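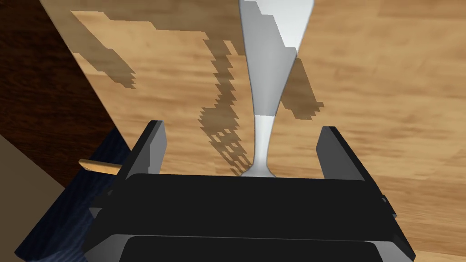
Steltholm spatula, long handle
Reviewed by Soledad Mendoza, August 15, 2025

I bought this in May to replace one that melted against the side of a skillet. I cook for two most nights and for more on weekends, so it has been used a lot.

The blade is thin enough to get under a fried egg without breaking it. It bends a little with a heavy pancake but holds. Scraping a mixing bowl is where it does worst — the corners are too square and leave batter behind. My old Relex was better at that.

The handle stays cool and has a hole for hanging. Turmeric stained the blade the first week and the stain has not come out. The dishwasher has done no other harm.

It cost 7 dollars at the kitchen store in Odville. Contreras makes a similar one with a softer edge, and I would get that for baking. For eggs and fish I would buy this one again.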